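Zurngate Pantry Reset: progress report to the Stestport Neighborhood Fund
September 2020

Hi all,

Time for our halfway report! I know the form you sent over has boxes for outcomes and outputs and so on, and I did try, but everything I wrote in those boxes came out sounding like a tax return. So I'm doing it as a letter with headings, same as last year, and the form is attached with the numbers copied in.

Where the money has gone

You gave us $3000 in the spring. So far we've spent $1829 of it. Most of that went on shelving for the back storeroom and on lidded containers for dry goods (rice, oats, flour, beans, the big sacks of sugar we get from Skurnutell when they have extra). The rest was labels, a new dolly, two scoops and a really boring amount of shelf brackets. Receipts are in the envelope in date order, apart from the bracket ones, which I found in my coat later and clipped on the back.

What's left is set aside for the chest freezer and for getting the storeroom door rehung. It drags on the floor and you have to lift it with your hip to get in, which is no fun at all with a bag of oats in your arms.

What the storeroom is like now

So much better! If you visited us before, you'll remember sacks on the floor with their tops rolled down and a clothespin holding them shut. Everything dry is now off the floor. The shelves run down the long wall, heavy stuff on the bottom, light stuff up top, and there's enough room left over to turn the dolly around without backing all the way out into the hall.

We pack on Fridays, and on a normal one we send out 30 family boxes. Packing used to drag on well past lunch, mostly from people hunting for things or waiting on whoever had the one good scoop. Now we're usually sweeping up by noon. I was hoping for a bit of time saved when I wrote the application, but I wasn't expecting that much.

We did get one thing wrong. The first shelf spacing was too tight, and the tall containers wouldn't go in with their lids on, so we spent a whole evening taking the middle row down and putting it back up one notch higher. I've written the right spacing on the wall in pencil in case we ever add more.

Containers and lids

We bought two kinds, as I said we would in the plan. The square ones from the Ene range stack nicely and they're great for pasta and tea. For the bulk goods we went with round, and that's where most of my opinions are, sorry! The square lids like to pop up at one corner if you're in a hurry. With the round ones you lean on the top, work your way around the edge, and you're done.

Blue lids are for food, and I'd like to keep it that way so that anyone helping for the first time can get it right without asking. Wiping down is part of closing up now. The rim needs a proper going over, ridges and all, and so does the groove just inside it, where flour loves to settle. We use an old toothbrush for that bit.

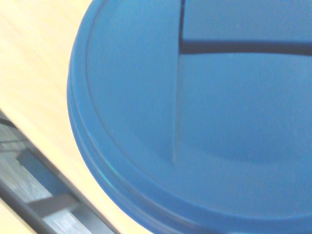
What's next

The freezer is the big one. I have prices from two stores and I'd like to order in October, once I've measured the hall again (I don't trust my first go, the tape was sagging). The door should get done the same month, before the freezer arrives, for obvious reasons.

After that I want to buy 10 more round containers. We're still keeping lentils and split peas in the bags they came in, and they deserve better. That fits in the budget as long as the freezer comes in at the price I was quoted. If it doesn't, I'd buy fewer containers and leave the freezer alone, but please tell me if you'd prefer it the other way around.

One small request: could we move the final report back by two weeks? The due date lands right on our holiday boxes, and I'd write you a much better one with that behind us.

Thank you again, and do drop in on a packing morning if you're nearby. Use the side entrance, the front bell is still broken.

Coordinator, Zurngate Pantry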